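Documentation > Protocoles d'évaluation > Chambre

4. Mise en place d'un essai lit-fauteuil

Cette section s'adresse aux équipes qui veulent reproduire les chiffres de Javeo ou s'y comparer. Elle suppose que l'étalonnage du poignet (section 3) est fait et que la main répond. Elle ne suppose pas que la méthode marche. Le premier rapport annonçait des approches réussies dans des conditions que personne, chez nous, n'a pu reconstituer à partir du texte, et c'est pour cette raison que le protocole a été réécrit par Amanuel Kahsay en décembre.

Attention. Aucun essai avec une personne dans le lit ou dans le fauteuil. Le protocole porte sur l'approche et le placement de la main, rien d'autre. Il ne dit rien du transfert d'un patient, quoi qu'en laissent entendre certaines présentations.

4.1 Préparation

1. Serrer les freins du lit et du fauteuil. Vérifier à la main : un frein baissé n'est pas forcément un frein serré.
2. Placer le fauteuil près du pied du lit, en laissant une bande de sol libre entre les deux.
3. Relever la position des deux meubles avant chaque série. Le gabarit Etska convient, un mètre ruban aussi.
4. Noter l'éclairage. Un drap blanc en plein jour sature facilement la vue du poignet, et le premier rapport passe ce point sous silence.

Remarque. Si l'on change de fauteuil en cours de campagne, ouvrir une nouvelle série. Mélanger les deux donne une moyenne flatteuse qui ne veut rien dire.

4.2 Déroulement

5. Amener la main au-dessus de l'avant de l'assise, doigts vers le bas, en vitesse réduite.
6. Attendre 2 secondes sans commande. Toute dérive pendant cette pause compte comme un échec, même si le logiciel Sisay la corrige ensuite.
7. Contrôler sur la vue du poignet que les doigts restent distincts. Un doigt masqué par une gaine ou un câble doit être signalé dans le journal ; l'estimateur lui attribue une position quand même, avec un score de confiance auquel nous n'accordons pas grand crédit.
8. Lancer l'approche, puis enregistrer l'essai, réussi ou non. 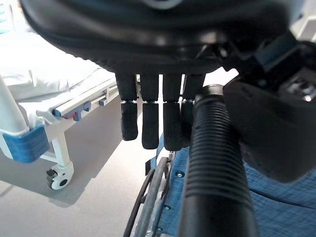
9. Répéter jusqu'à 124 essais par configuration. En dessous, les écarts entre méthodes se confondent avec le bruit de placement du fauteuil.

Attention. Garder l'arrêt d'urgence en main pendant toute l'étape 8. L'arrêt logiciel ne le remplace pas.

4.3 Lecture des résultats

Notre campagne compte 3 116 essais. Nous en avons écarté 793 pour occlusion d'un doigt, selon la règle du premier rapport, et le taux de réussite a monté d'autant. Faut-il les écarter ? À notre avis non : l'occlusion fait partie de la tâche. Publier les deux taux, avec et sans exclusion, et donner la règle appliquée.

Le module Wiline produit un score global par série. Il est commode pour trier les journaux. Nous déconseillons de le citer dans un article tant que sa pondération n'est pas documentée.

Pour le format des journaux, voir la section 5.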